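Built-in furniture for small houses: a talk with Hendrik Makhubela

Hendrik Makhubela makes built-in wardrobes, stair storage and window seats. His workshop, Kvaran, occupies the ground floor of an old printing house, and on the morning I visited him, he was sanding the edge of a wardrobe door by hand. He asked me to wait until he finished the edge. I waited, and I had time to look at the drawings on the wall, which are all made with pencil.

"I draw everything twice," he told me when he had washed his hands. "The first drawing is what the customer says. The second drawing is what the room says. Usually they are different."

I asked him to give me a case where they were very different. He thought of a bedroom under a roof, which he finished in May for a customer called Wendell Achterberg. Mr. Achterberg wanted a wardrobe along the high wall, because a wardrobe is tall. Makhubela proposed to leave the high wall free and to build low cabinets under the slope, with rails that pull out toward the person.

"He was not happy with me in the beginning," Makhubela said. "He told me that he would have to bend down for his shirts. So I brought four cardboard boxes, I put them under the slope and I asked him to live with them for a few weeks. He called me and said, all right, but the shirts must be on the left side, near the door. This I could do."

The method with the boxes is something he learned from Zulkifli Sopacua, with whom he worked for six years before he opened his own place. Sopacua never began to cut before the customer had walked around in the room with boxes, or with tape on the floor. In that time Makhubela found it slow. Now he does the same, and his own apprentice, Tavion Calloway, finds it slow.

We talked for a long time about doors. Many people who write to Kvaran have seen sliding doors in a magazine and wish to have them. Makhubela does not refuse, but he explains what they cost in space. With two sliding doors you can see only one half of the wardrobe at a time, and the track takes some depth. In a narrow corridor he still recommends them. In a bedroom with enough floor he prefers hinged doors, and he puts the hinges so that the open door does not stand in front of the window.

"People think about the closed door, how it looks," he said. "I ask them to think about the open door. In the morning, when you are in a hurry, the door is open."

At this point Calloway came in to ask about a delivery of handles, and the two discussed it for several minutes. The handles come from a supplier named Farnirel and they were the wrong length. It was decided to keep them for a smaller job. When we continued, I asked what he does with the very small rooms, where a customer keeps ordinary household things and has no place for a large cabinet.

"I ask what is the biggest thing they must store," he said. "Not the most expensive. The biggest."

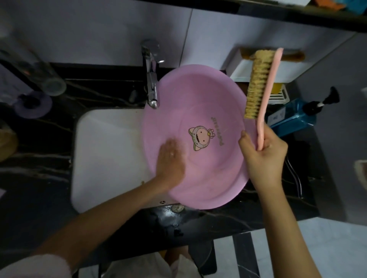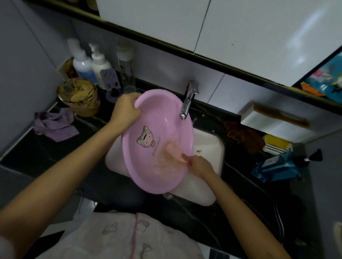 He measures this biggest object himself, even if the customer has already sent the numbers. It may be a suitcase, an ironing board or a folding bed for guests. After that he decides the depth of the deepest compartment, and all the others follow from it. He told me of a staircase in a district called Braltevska, where the customer, Cletus Thibodeaux, gave him a list of everything that had to go under the steps. The list was very exact, but the vacuum cleaner had been measured without its hose.

"We found it on the day of installation," Makhubela said, and he laughed. "I had to take one shelf home and cut it. Mr. Thibodeaux made us coffee and held the flashlight. He is a very patient man. I do not know if I would be so patient."

The drawers under that staircase are of three different lengths, as the steps become lower. The longest one has a second handle inside, so it can be lifted out completely when somebody must reach the water meter behind it. I found this a clever solution. Makhubela said that it was simply necessary, and that the meter had to be read by a person who would not be happy to crawl.

About finishes he has strong opinions. For the fronts he likes a hard wax oil, which the owner can repair with a cloth. If the customer asks for a painted surface, he sends the doors to Hondeck, a paint shop on the other side of the river, and adds around two weeks to the schedule. He does not paint in his own workshop, as there is too much dust in the air. He also asks the customers to look at the color sample in the evening, with their own lamps on. One family had chosen a warm white in his workshop, and at home it became yellow next to their curtains.

I asked him about the prices, and he did not avoid the question. A built-in wardrobe from him costs more than one from a store, and he says this in the first phone call. To save money, he advises people to have simple shelves inside and to spend on the hinges and the drawer runners. The shelves can be changed later. The hinges are moving every day.

Before I left, he showed me the door he had been sanding. It belongs to a window seat for a child's room, with a lid that closes slowly and a gap at the front for small fingers. The installation is on 13th July, and Calloway will do the fitting alone for the first time, with Makhubela only carrying the tools.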